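設備だより 双腕セル「Alent」の手入れについて

梅雨が明けるのか明けないのか、はっきりしない空が続いていますが、皆さまいかがお過ごしでしょうか。Vamdale工房の設備係です。前号で「次は双腕セルの話を書きます」とお約束したところ、思いのほか多くの方から「楽しみにしています」と声をかけていただき、うれしいやら、少し緊張するやらで筆をとっております。

Alentは、二本の腕で卓上の小物を扱うためのセルです。昨年の秋に今の部屋へ移してから、ずっと同じ場所で動いてくれています。使う方は朝に電源を入れて、夕方に切って帰るだけのことが多いと思いますが、その間には案外いろいろと手をかけるところがありまして、今回はそのあたりを、順不同で思いつくままに書いてみます。

まず、いちばんご質問の多いケーブルのことから。手首のカメラから肩へ戻る線は、腕がいちばん伸びたときと、いちばん畳まれたときの両方で無理がかからない長さにしてあります。これがなかなかの曲者で、見た目をすっきりさせようと短く詰めると、手首をひねった拍子にコネクタの根元へ力が集まってしまいます。かといって長すぎると、今度は指の前に垂れてきて、つかみたい物の手前でぶらぶらするのです。現在の余長は左右とも750ミリです。700ミリにしていた時期もありましたが、右腕が奥の隅まで伸びたところで線がぴんと張ってしまい、カメラの映像がときどき途切れました。五センチの違いで、こうも機嫌が変わるものかと感心したものです。

結束バンドは、締めすぎないようお願いします。指で線をつまんで軽くずらせるくらいがちょうどよい加減です。余った先端は切りっぱなしにせず、角を落としておいてください(先月、設備係の手の甲に立派なひっかき傷ができました)。

次に、指先です。Alentの指は消耗品で、物に触れる面は使ううちに少しずつ変わっていきます。交換の目安は、記録簿の上で把持186時間としていますが、これはあくまで目安で、硬い物ばかり扱った週は早めに傷みますし、布や袋が中心の週はずいぶん長持ちします。毎週はじめに、左右の指を閉じた状態で正面からのぞいて、合わせ目に斜めの隙間ができていないか見てください。隙間があれば、指を固定しているねじを一度ゆるめ、薄い紙を一枚はさんで閉じ、そのまま締め直します。左右を別々に締めてから合わせようとすると、たいてい最初からやり直しになります。これは何度もやり直した者が申しておりますので、どうぞ信じてください。

拭き掃除は、乾いた布が基本です。べたつきが残るときだけ、固くしぼった布で拭いて、そのあと乾拭きをしてください。溶剤を使いたくなる気持ちはよく分かるのですが、以前それで指先の表面がつるつるになり、コップひとつ持ち上がらなくなったことがありました。あの日の午後は、ずいぶん長く感じました。

カメラの調整についても少し。レンズを拭いたあとは、向きが変わっていなくても、必ず位置合わせをひと通り流してください。Brelurcombe製の支持金具は、つまみが軽く回るのが長所でもあり短所でもあって、拭いている手の小指が触れただけで、ほんの少し首をかしげます。人の目にはまっすぐに見えても、機械のほうは律儀にずれた場所へ手を伸ばします。位置合わせは全部で23点、お茶を一杯いれて戻るころには終わっています。途中で止めた場合は続きからではなく、初めからやり直す決まりです。

それから、制御ソフトの「Qin」のことです。先日の更新で、起動時に左右の腕が順番に原点へ戻るようになりました。以前は二本が同時に動きだしたので、片づけ忘れた物があると両側から押し合う格好になり、見ているこちらの肩に力が入ったものです。今は左が終わってから右、という順で、待ち時間は長くなりましたが、心臓にはやさしくなりました。起動中に手を入れないという約束は、これまでと同じです。左が止まったからといって、もう済んだと思って手を伸ばさないでくださいね。

卓上に置く物の並べ方も、実は整備の一部だと思っています。背の高い物や、口から何か突き出ている物のそばは、指やカメラがぶつかりやすいところです。新しい物を加えた日は、いきなり通常の速さで動かさず、低速で一度、物の上を通らせてみてください。そのとき見るのは指先だけでなく、少し上にあるカメラの箱と線の垂れ具合です。指はきれいに避けたのに、箱の角が後からこつんと当たる、というのは本当によくある話でして。
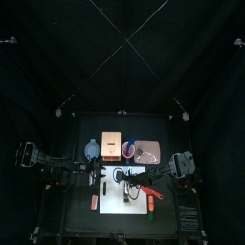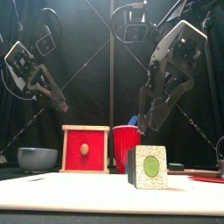
さて、低速で通らせるときの見方を、もう少しだけ書かせてください。操作卓の前に座ったままですと、手前の物に隠れて指と縁との間が見えにくいものです。保護柵の外側を半歩ずつ移動しながら、左右それぞれから確かめるのがよいと思います。二枚目のように、青い物が入った赤いコップの縁のすぐ近くまで右の指が下りてくる並びなら、指が縁をかわすかどうかと、カメラがその上を通れるかどうかを、別々に見てください。一枚目の白い板に載った黒いケーブルのように、形の定まらない物は置き直すたびに輪の高さが変わりますので、前回うまく通ったから今回も、とはいきません。輪が立ち上がっていたら、動かす前に一度停止状態にして、寝かせてから再開します。気になる点があれば、小さなことでも記録簿の余白に書いておいていただけると、週はじめの点検のときにとても助かります。「右、なんとなく音が違う」くらいの書き方で十分です。その一言から、ゆるみかけたねじが見つかったこともありました。

最後にお知らせをひとつ。8月に、Alentの関節部の清掃と、線の総入れ替えを行います。作業中はセルを使えませんので、予定のある方はお早めに設備係までご相談ください。外した古い線は、余長の取り方を練習する教材として棚に残しておくつもりです。触ってみたい方は、どうぞ気軽にのぞきに来てください。お茶くらいはお出しします。

2018-07-07 Vamdale工房 設備係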